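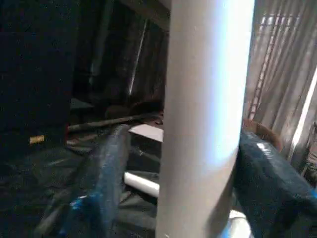
White parts are harder to put together than coloured ones, and most of the notes on this page come back to that. The Lema set was laid out and worked on over one day at Todau, and nearly everything in it is white or close to it. Up close the big upright tube reads as a light grey with a bit of blue down its right side, and the short tube lying partly behind it comes out white. The long dark rod is the one piece in that corner that nobody would take for a white part. The captions follow the order of the set list, and the remarks between them are for people who have the same set at home.

Gallery: Lema set, white parts
Set number 2578
Posted 2026-07-08
Notes by Ayman El Fassi

The upright tube

Matte finish, smooth all the way along. The matte surface takes fingerprints less than the gloss on the older Godach sets did, but it shows grey rub marks if it is dragged along a bench. These come off with a damp cloth and a drop of dish soap. Don't use the rough side of a sponge.

The tube in this set is sold as 42 mm. The Godach tube is 45 mm and the two don't interchange, although they look the same colour in the catalogue. If you have both sets in one box, put a strip of masking tape on the Godach ones before you mix them up.

The short tube

Rounded at the end. It is easy to lose because it rolls. We keep it on the far side of something heavier while the rest is being done, or in a shallow tray if one is free.

The dark rod

Long and slender, dark brown going to black. In poor light it looks plain black. It should be stored flat. Ours was kept standing in a corner from November on and picked up a slight bow, and it had to be exchanged. Pratum sent the replacement without charge once we gave them the set number.

The pale flat piece

Lying at an angle next to the short tube, between it and the rod. From this close it could pass for a sheet of card or the top of a small box. I have left it without a part name.

The frame and the tube together

Broad curved struts, spreading out in a rough triangle, all in white plastic. The frame takes up more bench than people expect. Clear the space for it first and bring the smaller pieces over afterwards. The round foot at the lower left is shaped like a cup and open at the top, so it collects screws, crumbs and whatever else is going around the bench. Tip it out before you pack the frame away.

The tube is upright with a slight lean. There is a black fitting around its upper part and another one lower down, and against all that white they are the easiest things to find by eye. A slight lean at this stage is nothing to worry about.
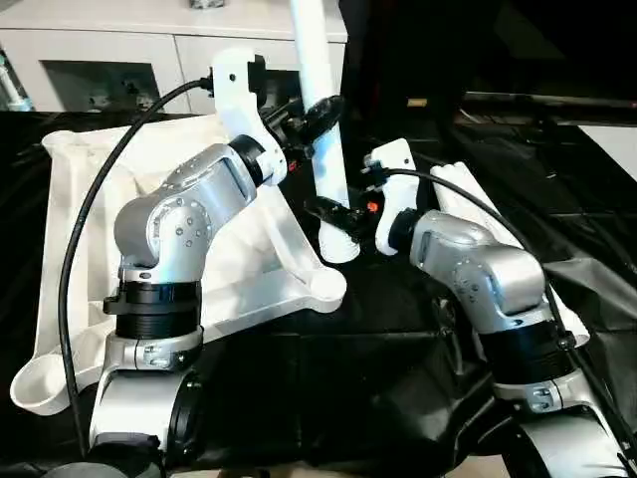 Fitting notes

Read the set list through once before you open any of the small bags. The bags are numbered but the numbers don't follow the order of work.

Handle the frame by the thick part of a strut. The rounded lobe at the end is tempting to grab but it is slippery.

Leave every fastening finger tight until the whole thing is standing. Then go around once and tighten, and go around again the next day.

Check for straightness against a door frame or a spirit level. Judging it against another white part doesn't work very well, as the edges run together.

Cleaning

Warm water and dish soap for all the white pieces. The black fittings can be wiped dry. Methylated spirits will take off pen marks, but try it first on the underside of a strut. Bleach turns the plastic yellow after a while and there is no way to get it back.

Packing and storage

The tube goes back in its cardboard sleeve. If the sleeve is gone, an old towel and two rubber bands will do. The frame travels best lying flat at the bottom of the box with nothing on top of it but the towel. We tried hanging it on a wall hook for a few weeks and it was in everybody's way.

The box from Pratum is 100 cm on its long side and won't go on a standard shelf. Ours lives under the bench at the window end. Keep the set list in the box, since the labels on the outside fade.

Spare parts

The foot and both black fittings can be ordered singly from Pratum. The frame is only sold with the full set. Please quote the set number and say which tube you have, Lema or Godach.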